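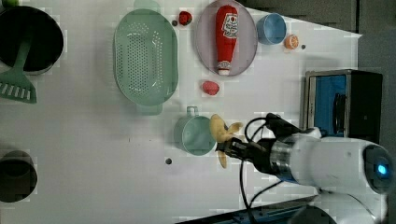
Bench Report, Öberg Shared Workshop, Hilthorpe
Submitted by Elsa Hedlund, Bench Officer

The bench in the north bay was assigned to Venla Kettunen in December for the construction of a household arm. The application gave the name of the project as Tineo. Under "Purpose" the applicant wrote "kitchen." The form was returned to her for a fuller answer, and came back with the words "kitchen, small."

Members are entitled to a bench for 500 hours. A bench officer is required to visit when those hours have been used and to recommend either renewal or clearance. The meter on the north bay stood at 505 on the evening of my visit. I informed Ms. Kettunen that the excess would be noted, and it is noted here.

The work was in good order. The table had been painted white and the cables had been run so that they cleared the wrist when the arm turned. The applicant had furnished the table with toy kitchenware and toy food. I asked whether real articles would be used at a later stage. She said that real articles had been used at an earlier stage, and that the floor had been cleaned.

I then asked for a demonstration. Ms. Kettunen named the banana. The arm went out over the table, paused for some time, and closed on it near the middle. It lifted the banana and held it beside the cup. It did not put it down. After a minute I asked if this was the task.

"It is waiting to be told where," she said.

"Where does it go?"

"That has changed a few times."

I entered "placement undefined" on the form. The applicant read the entry upside down and asked if she could add a statement, as members may. It is given here as I took it down.

Her father lives in Jasby, in the house where she grew up. He has kept the same kitchen for the whole of that time. Since his illness he knows what each thing is, and what it is for, but he loses it between the shelf and the table. He will take down a plate and stand with it. He does not become upset. He stands there with the plate until somebody comes. On her last visit she had gone out to buy stamps, and when she returned he had been holding a banana long enough for it to turn soft in his hand. He apologized to her for it.

She had drawn his kitchen from memory and reduced it to the size of the bench. The oven was on the correct side. The pot was in the correct corner, with the spatula across it, where her mother used to leave it and where he leaves it still. She was less sure about the plate. She had telephoned him to ask, and he had gone to look, and she had listened to him walk through the house and open a door. He did not come back to the telephone. She stayed on the line until she heard the radio go on, and then she called the neighbor.

I stated that the workshop had no rule concerning any of this.

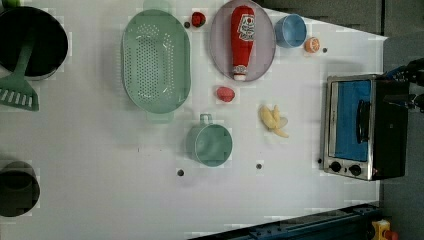 The north bay table at Hilthorpe, with the oven side to the right and the pot in its corner.

The second part of the visit dealt with safety. I asked to see the arm halted in the middle of a movement, and it was halted. I asked to see it started again. It returned to the banana, which by then had been set on the table below the plate, and took hold of it as it had before. I asked Ms. Kettunen why she did not simply assign a location and allow the task to finish. She said that she could do so in a few minutes. She had done it with the strawberry. The banana was different, as she did not know where he had been taking it.

I suggested the plate.

"He never put fruit on a plate," she said.

I suggested that he had intended to eat it. She considered this for longer than I had expected. She asked if I would mind holding out my hand, flat, at the edge of the table. Officers are not to take part in members' work. I held out my hand. She typed something, and the arm came across the table a good deal more slowly than it had during the demonstration, stopped above my palm, and opened. The banana weighed very little.

The meter was still running. I asked for it to be shut off while I completed the form, and Ms. Kettunen shut it off and made tea on the ring in the corridor.

Findings

The bench is clean. The wiring is acceptable. The cup should be moved farther from the path of the arm, and the applicant has agreed to move it. Excess hours are to be charged at the usual rate.

On the matter of placement, the earlier entry has been struck out and initialed by both parties. The new entry reads "to hand."

Recommendation

Renewal, to a total of 700 hours. The applicant asked for a further 500, and was told that no bench officer has the authority to grant it. She has been given the address to which she may write. I have written to it as well, and a copy of my letter is attached.

The applicant will be absent for part of the coming month. She is taking measurements at Jasby. During that time the bench is to be left as it stands, including the spatula.

E. Hedlund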